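2 December 2022
By the Dovport Household Desk

The shared laundry room deserves better rules than it usually gets. When the Tredau housing association revised its house guide in September, the section on washing ran to 46 lines, and only 2 of them dealt with what residents may put in the machines. Soft toys were not mentioned.

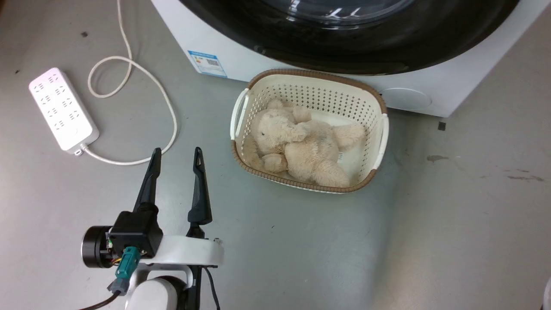

A plush animal in a laundry basket, beside a front-loading washer.

This is a regrettable omission. A child's toy is handled daily and washed seldom, and families should be told plainly that it belongs in the laundry if its care label allows. The Ghanem building already gives such advice – a mesh bag, a cool cycle, no crowding – and other associations should adopt it.

The guide should also settle the matter of the door. Many residents shut it out of habit. A front-loading machine ought to stand open between loads, so that the gasket and drum can air.
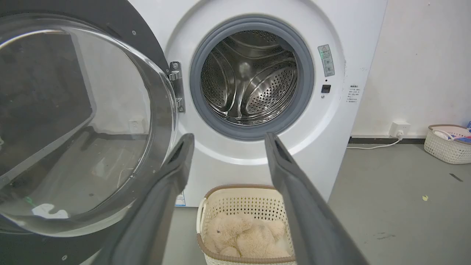

Door open, drum empty.

Neither change would cost the association anything. We urge Tredau to include both before the guide is next printed.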